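Bedroom Module, Linens and Laundry: Gallery

The pictures on this page belong to the Skovmont small-apartment layout and cover two subjects: how the bed is dressed, and where clothing goes between the bed and the wash. Dimensions are in inches unless noted. Furniture finishes vary between rooms, so treat the colors as a guide only and check the finish card before ordering.

1. Bed, flat sheet, untucked

The layout uses a single flat sheet in white, laid loose over the mattress. A loose sheet takes less time to strip than a fitted one and can be turned end for end between washes. The drawback is at the corners. A flat sheet with no elastic needs a tuck of at least 2 inches under the mattress, or the corner works its way out and hangs. Fold the long side under first, then the foot.
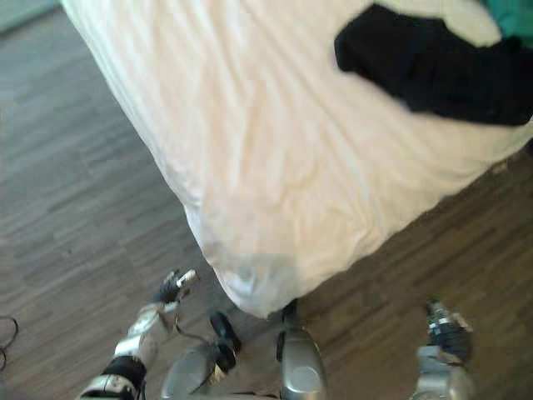

Clothing should come off the bed before the sheet is pulled straight. Dark garments shed lint onto white cotton, and the lint survives a normal wash cycle more often than people expect. If lint is already present, run a roller along the length of the bed, then across it. Do not brush toward the pillows.

Floor clearance matters on this layout. Plank floors show dust along the seams, and a sheet that reaches the floor picks it up. Set the drop so the hem ends level with the underside of the frame. On the Pamley mattress size this means hemming the Skodis sheet to 83 inches on the long side. The uncut sheet is longer and will trail.

Cables near the bed should be routed along the wall. Use adhesive clips and leave enough slack to move the bed for cleaning.

2. Nightstand and laundry basket

Most small bedrooms have no free floor area for a hamper. The layout places the basket on top of the nightstand during sorting and stores it elsewhere at night. Sorting at this height avoids bending and keeps clean items off the carpet.

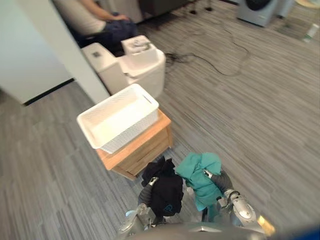 Sorting is done by color first and fabric second. Darks and mid-tones can share a cold load once they have been washed a few times; before that, keep them apart. Black and teal, for instance, should be separated until the dye has settled, and any garment with a printed mark goes in inside out. The white plastic basket has perforated sides, so it can hold slightly damp items for a short period without trapping moisture. A slotted handle in the short end allows a one-handed carry when the basket is lightly loaded. Where the basket is wider than the nightstand, center it before filling, and put the heaviest items in first.

The drawer should stay usable with the basket in place. A grooved front needs no knob and leaves nothing for fabric to catch on. Le Roux lists a replacement drawer front in light oak with the same type of groove.

Notes on both rooms

Allow 45 minutes for a full change of the room, including sorting but excluding the wash itself. Sunday morning is the usual slot in the Skovmont schedule. Strip the bed first so the sheet can go in with the whites.

Finish cards and the hem template are kept with the layout drawings.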